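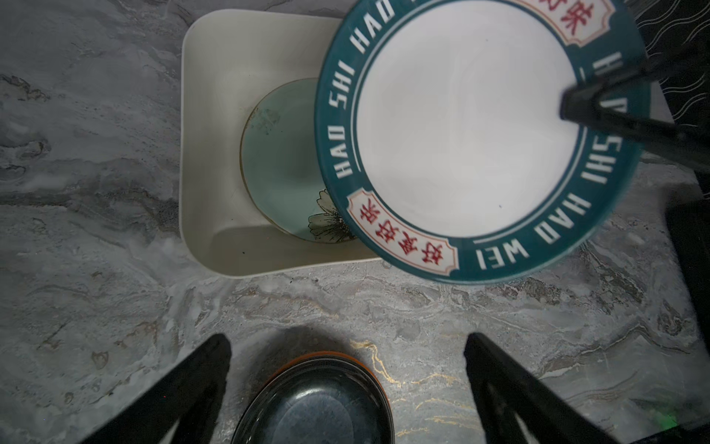
Search the forum Go
Advanced search

We use cookies to keep you logged in and to count visits. Accept / Manage settings

Museum talks and events > Peatland evening at Horkport

mossy_bank
Went to the panel on peat and carbon at the Horkport museum. Lempi Heiskanen spoke first and was the best of them. She stuck to the water table measurements from Clostunon bog and said which years were missing. The rest was mostly about how museums should talk about climate. I would have liked more bog. Did anyone else go?

Tarnside47
I was there, near the back. I disagree about the second half. Irén Oláh made a fair point that the old display left out the drainage works completely, and the drainage is why the bog is in the state it is. You can't explain the readings without it.

mossy_bank
Fine, but she spent two minutes on that and the rest on who pays for exhibitions.

pellworth
Who pays matters. The Venter gallery had a peat extraction firm's name over the door until February. I don't think a museum can run a climate panel and treat that as a side issue.

Tarnside47
The name came down, though. I'd rather they got on with the new display.

dunlin
Does anyone know if the Dilo cores were mentioned? I couldn't get there. The old label said the deepest layer was 2000 years old and I have never seen a source for it.

mossy_bank
Yes, in the questions. Heiskanen said the label was wrong and the date came from a different core. She has asked for it to be changed.

dunlin
Thanks. That label has been up for years - I wrote to them about it and got a leaflet back.

pellworth
Recording is meant to go up on the museum site. The sound was poor in the room so I wouldn't expect much.

Tarnside47
It was fine at the back.

Contact us | Forum rules | Copyright 5 Jun 2024 | Back to top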